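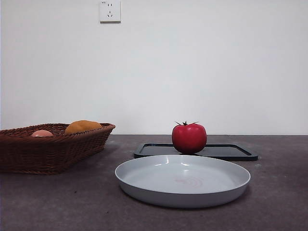 Last modified: 26/05/2020

Mindier sitting group moves to online sessions

The Mindier meditation group has moved its weekly sitting to an audio and video call. The first online session was held in April, and the schedule has now been fixed until further notice. Sessions on the upper floor at Preda remain suspended.

Each session lasts 60 minutes. It consists of two silent sittings of 12 minutes, a period of walking practice between them, and a reading with discussion. The call opens ahead of the first bell so that participants can test sound. Microphones are muted by the host at the first bell and stay muted until the discussion.

Janka Polák, who leads the sittings, said the shorter periods were chosen after trials with longer ones. "The bell did not carry well over the call," she said. "The software treated the decay as background noise and removed it. We now strike a small wooden block, and it comes through clearly."

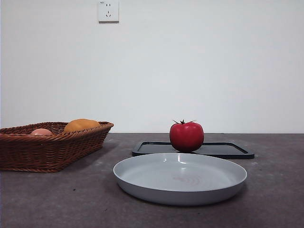 Participants using a computer are advised to turn off noise suppression in their audio settings. Those joining by telephone will hear the block and the spoken instructions but cannot take part in the text chat. Cameras are optional. Walking practice can be done in any space that allows a few steps in each direction – seated practice may be continued instead.

The reading for the current term is the Hemivska translation of the Heart Sutra, taken in 4 parts. A copy of the text is sent with the access link. Recordings are made of the reading only and are deleted when the next part begins. The discussion is not recorded.

The introductory course, Plikell, is postponed. Kwame Alhassan, the course instructor, said that the 29 people already registered would keep their places and need not apply again. Individual instruction is available by telephone in the meantime and can be requested by replying to the weekly notice.

There is no charge for the online sessions. Cushions and benches on loan from Preda may be kept at home until the room reopens. New participants should write to the group before their first session to receive the link and the instructions for posture.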